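Chasing the Stilmont Stage

I finally got to the county archive in August, and I am still buzzing about it! For anyone new to the blog, I've been trying for ages to pin down the 1880s stagecoach robbery outside Indville, the one where the strongbox vanished and the driver walked 12 miles back to town with a bullet hole in his hat.

The ledger is real. It's in box 16, and the loss is written out in brown ink: $3399, mostly payroll for the Stilmont mine. Every newspaper retelling I'd read had rounded it up to something silly, so seeing the plain number made me grin like a kid.

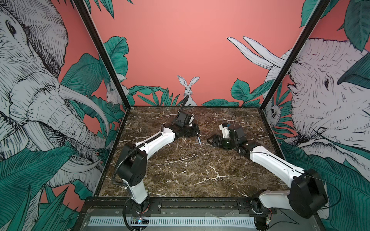
Who was riding shotgun?

Most versions name a guard called Bañuelos and hint that he was in on it. I don't buy it – his name is on the wage list for the next eight months, and a company doesn't usually keep paying a man it thinks robbed it. The sheriff's notes (gorgeous handwriting, terrible spelling) mention two riders heading for the river and a lame gray mare left at the crossing. I read that page three times and copied out every word.

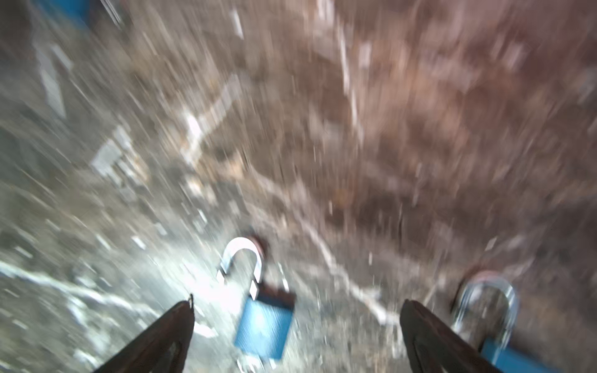 Yesenia Manríquez wrote in to say the mare turns up again in a livery bill from the following spring, under a different owner, and that the sheriff's brother-in-law signed for her. I've asked for the page number, and I'm going back for that bill as soon as the reading room has a free table!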